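Progress report to Dastus, February
Project: Barrera hand-held grippers, microwave cell

1. Cell setup

The microwave cell is set up and in use. It has one desk, one white microwave with two control knobs, and a pair of hand-held grippers. The parts handled there are a clear plastic bowl and the glass plates. The bowl goes first in each run because its wide rim shows a badly seated pad early.

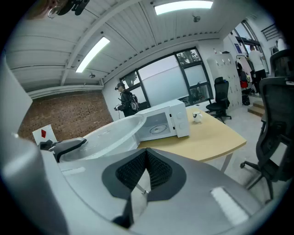 2. Gripper maintenance

We replaced the pads on both grippers. The old set had gone smooth and glass plates were turning in the grip. The new pads come from Grondberg and keep the ribbed section, so the finger travel did not need to be reset. Pads are now checked every 200 runs. We also re-bonded a loose marker plate and repeated the calibration for that hand.

The plate is the hardest part to hold. It is clear, and edge-on the camera has little to work with besides the rim. Operators have been told to close on the lower end and keep the microwave door fully open before they move in.
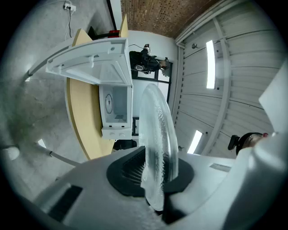
Aurel Vlad
Cell Technician, Dasomby

Total runs logged to the end of the period: 2578. Six were thrown out after a cable pulled at the connector. We have added strain relief to both cables and have had no repeat so far.

3. Two-handed work

Door work is done seated, with a gripper strapped to each hand.

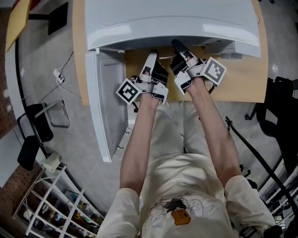

Both grippers at the microwave, door open, marker plates facing outward.

Still open: spare straps, on order, and a second set of pads. Tarcísio Cavalcanti has the quote for the pads and needs a decision from Dastus before we can place the order.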